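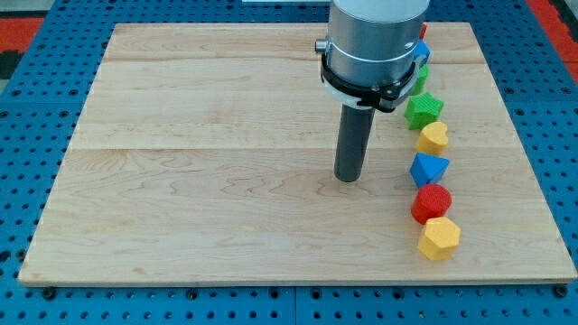

Maple board on the blue table, shape blocks down the right-hand side.

1/ Been meaning to post about this board for a while. It's maple, a few planks glued edge to edge, and the grain on the lower half is the swirly kind. I bought it as an offcut panel from a timber yard in Pritgate back in August.

2/ It was sold as a worktop end. I paid less than the blocks cost me, which says more about the blocks.

3/ Finish is two thin coats of hard wax oil. Sanded between coats, left it 5 days before putting anything on it. The colour stayed pale, which I wanted. The beech one I did before went orange.

4/ You can find the seams if you look for them. I can't feel them with a fingernail. I did the glue side again with a card scraper and that sorted the one near the middle.

5/ Blocks are chunky, different colours, small enough to lose under the fridge. The red and the blue are from the old Zaveo set. I keep them in a line on the right so the rest of the board stays clear.

6/ Someone asked about the table. Perforated top, blue, second-hand. Heavy. Crumbs and sawdust go through the holes so I sweep underneath most evenings.

7/ Next job is rounding over the front edge, as it's still a bit sharp on the wrists. Will post when it's done.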